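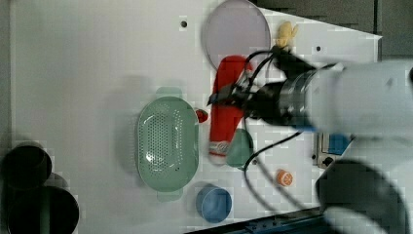 Sorcha Brophy
Have you checked the cable loop at the wrist? My money's on that over the gripper itself. Mine threw the same overcurrent fault every time the last joint went past 200 degrees, and the fingers stopped dead with the part still in them.

hilden_bench
Ooh, good call! I've been blaming the Vurov driver all week. It faults on the close command, holds its grip, and won't open until I power cycle. 6 times since lunch. The rest of the arm is a dream, it sorts coloured bits like a champion, so I'm dead keen to get this licked.

torque_wrench_mo
Don't power cycle with something in the jaws!! Some grippers spring open on restart and some close harder. Hit the e-stop, release by hand, then restart.

Enda Ó Dálaigh
Disagree on the cable. If it were the cable you'd see dropouts at random angles, and this is only on close. Sounds like the current limit is set too low for squashy objects. Soft stuff keeps giving, so the motor keeps pushing.

Sorcha Brophy
Could be, but mine only played up on close too, Enda. One cracked conductor near the connector. Wiggle test takes a minute, arm disabled, meter on the pins.

hilden_bench
Righto, did both. Limit raised one notch: still faults. Wiggle test: pin 6 drops out when I bend the cable towards the elbow! Sorcha, you legend. New cable ordered, arm's tagged out till it gets here.

Enda Ó Dálaigh
Fair enough. Put the limit back where it was before you run it again, though.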